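## 4.2 Reading the court reports

I should say first that I never meant to write about newspapers. My plan was to work from the prosecutors' own statements, the short ones that get read out on the court steps, and to see how often a decision not to charge came with a proper account of the law on self-defence. Then I asked for the statements and got 6 of them, two with the same page missing, so newspapers it was!

Dekavham has one daily and a free weekly, and between them they ran 1712 items on violent incidents in the years I looked at. Boyang Hao and I read the lot (he was quicker, and kinder to the sub-editors). We marked an item whenever it told readers that someone wouldn't be charged, and then we looked for the reason. Sometimes there was a whole paragraph on what a person may lawfully do when they're frightened. Far more often it was a single clause tacked onto the end of a sentence about something else, and I'd have missed plenty of those if Boyang hadn't been reading behind me.
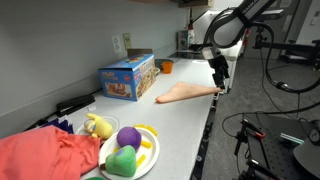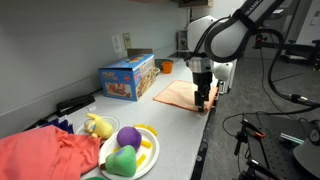
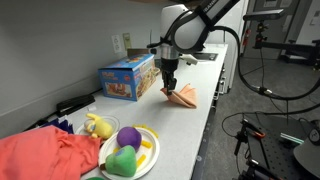
*Figure 2. Long white counter with a blue toy box and a robot arm.*

We disagreed on 30 items, and most of those came down to the word "cleared". I read it as meaning that a court had heard the case, while Boyang took it to mean only that the police had stopped asking questions. Anqi Qiu, who used to sit through inquests for a living, read all 30 again and mostly sided with him, so we coded them his way and I've put my grumbles in the appendix.

The Olatunji case gave us the most trouble. The first report had a fight outside a taxi office, the second had a chase, and by October the weekly was calling it "the Kivent Road shooting" even though the shot was fired a street away. I kept all three versions and coded each on its own, which makes the case look bigger in our tables than it was in the town. Jairo Correa thinks I should have merged them, and he may be right, but a reader who only saw the first report never got the other two. I wanted that reader in the data.

Follow-ups are a separate headache, and I come to them in 4.3 along with the letters page.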